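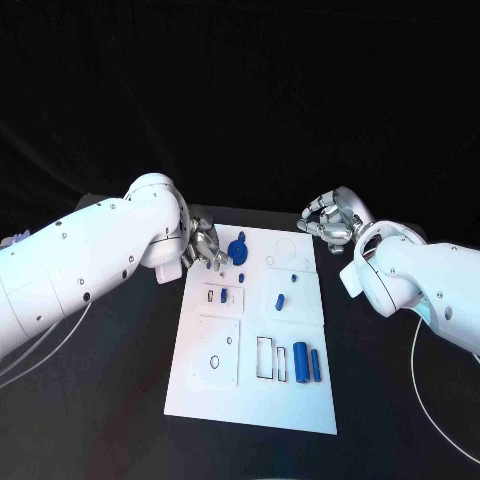 08/01/2024

Bench two, both arms on, black cloth up behind. Went back to the Ziltex wrist settings from before the break, as the newer ones made the left side shiver when it held still. Torque limit now 800 on both wrists. Left the Gomier power supply on its own socket — it shares badly with the compressor.

Board is the peg board, blue parts. Started with the left hand on the small pins near the gear and kept the right one parked high. The pinch is fine in the air but the thumb closes a bit early, so I put in a delay of 36 ms and saved it as a separate profile. Don't overwrite the old one please.

Then the right hand on the cylinders at the lower right. 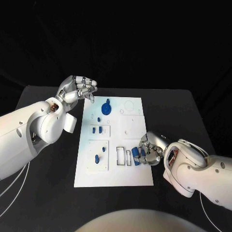

The grip wraps well enough but the peg tilts when all the fingers close together. Next thing to try is thumb and first two only, the rest following. Halász offsets loaded for the right arm: shoulder 2670, elbow 3238. If those look wrong after a restart, load the file again before moving anything.

To do:
Tie the white cables down under both arms.
Cover for the wrist wiring, Mallier sleeve if there is any left in the drawer.
Check the screws on the left forearm.
Print a spare thin peg.

Log is on the shared drive under peg board. Arms parked, supply off at the wall.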